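Print this thread
E-mail this thread

Rosalba Gentile
Thread on tablecloth dye, because three people asked why mine went dull down the middle. Long, mostly chemistry.

1/ Bright cotton prints are usually coloured with reactive dyes. The dye bonds to the cellulose. Whatever fails to bond is meant to be rinsed out at the works. Often it isn't.

2/ Unbonded dye is what you see in the first few washes. It sits in the fibre, dissolves in warm water and settles on whichever neighbour will take it. Wide blocks of strong colour next to pale ones are the worst case.
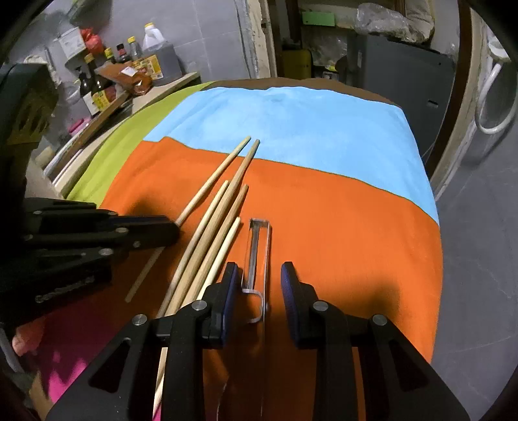
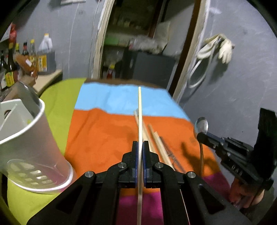
Orange and light blue bands on the table, chopsticks out.

3/ Orange over light blue gives a greyish brown. A small amount is enough to flatten the blue, and people then blame sunlight.

4/ Sunlight is a separate fault. Fading is on the upper face only. Turn the hem over: if the underside has kept its colour, it was light. If both faces have gone, it was washing.

5/ Test before the first wash. Damp white cotton, pressed on the strongest colour for two minutes under a warm iron. Any stain on the white and it goes in alone.

6/ Temperature. I wash at 30. Dilruba Majumder washes hers at 60 and reports no change, but hers is a woven stripe with the yarn dyed first, so the comparison is poor.

7/ Salt and vinegar. Neither fixes reactive dye at home. Vinegar has its uses with acid dyes on wool and silk. On cotton it makes the kitchen smell.

8/ Colour catcher sheets do work, within limits. They pick up loose dye from the water. They do nothing for dye already moving between two blocks that are folded against each other - so don't leave the cloth wet in the drum.

9/ I keep a log. The cloth weighed 403 g dry out of the packet and 242 g of that colour-test offcut went to Lutfa Roy, who wanted it for napkins. Correction: the offcut was from a second, larger piece of 740 g. Sorry, wrong line of the notebook.

10/ Drying: flat or over a wide rail, in shade, no pegs through the pale blocks. Loose dye travels with the water and collects at the lowest edge. That is the dark line along the hem that Nazma Liyanage asked me about.

11/ Ironing: reverse side, slightly damp. A very hot iron can shift some oranges towards red. It generally comes back as the cloth cools.

12/ Oil spots next, probably in December. Washing-up liquid first, water second.

Print this thread
E-mail this thread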